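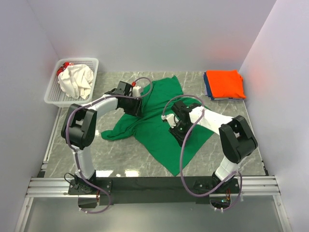
Drying everything on the line, six months in

I sold the dryer in spring and I have been a bore about clotheslines ever since, so I may as well put it all in one place and give my coworkers a rest.

The line runs from the back porch to a post by the fence. The first one I put up was plain cotton rope and it sagged so badly by the second load that my sheets were sweeping the grass. I went back to Harms (the hardware store in Druvurside, next to the feed place) and came home with plastic-coated wire and a proper tightener, and what a difference! You give it a turn every couple of weeks and it stays up. I paid $13 for the tightener and I would have paid double if I'd known.

What I love most is how it has made me look at the weather. I used to glance at the temperature and that was it. Now I'm standing on the porch at 7 a.m. with my coffee, working out which way the wind is coming from. Wind beats sun, by the way. A gray, breezy day dries a load of jeans faster than a hot, still one, and the towels come in softer too. The best drying day I've had all year was a Friday with no sun at all and a steady blow coming up the valley from Stirkamstead. I did four loads, including the dog's bed, and felt like I'd won something.

A few things I do now that I didn't at the start:

Shirts go upside down, pinned at the hem or the side seams. If you pin them at the shoulders you get those little points and you walk around all day looking like you left the hanger in.

Everything gets one hard snap before it goes up. Grab it by two corners and crack it like a whip. It takes out most of the creases, and I've pretty much stopped ironing except for collars.

Dark things go inside out, greens and navies especially. I have a T-shirt that spent most of June on the sunny end of the line and it now has one pale shoulder. I still wear it, but only to paint.

Knits don't hang at all. They get rolled in a towel, squeezed, and laid flat on the spare bed with the sleeves pulled straight. I learned that with a sweater that went up fitting me and came down fitting somebody a foot taller.

Then there's folding, and this was the surprise for me. With the dryer I always dumped the lot on the couch and it lived there until we'd worn it all again. On the line, you're already holding each piece in your hands one at a time, so I fold straight into the basket as I unpin. Shirts on the bottom, towels in the middle, socks in a heap on top (I haven't changed that much). By the time I get to the porch it's done, and it goes right into the drawers. I still can't do a fitted sheet. I've read all the instructions and mine come out as a kind of bun.

Pins! I am picky about pins now. The cheap wooden ones twisted apart in the first month, so I ordered a bag of the Zaltevon steel ones. I've lost a few in the grass but none have broken, and they don't leave marks on anything except very thin cotton. Bring them in at night if you can be bothered. I mostly can't.

As for money, our electric bill from May through October was $103 lower than the same stretch last year. We also had a milder summer and ran the fans less, so I'm not going to swear it was all the line, but I'll take it. I got $348 for the dryer as well, and the space where it stood is now shelves, which I am almost as excited about as the line.

November is the part I'm still figuring out. The light is gone by the time I'm home and everything wants a full day even when it's windy. I've been hanging a load before work and finishing it off on a rack near the stove, and so far we've only had one morning of damp socks. I'm looking at one of those ceiling racks on a pulley for the back hall. If you have one in a house with low ceilings, tell me how you like it and whether you hit your head on the sleeves.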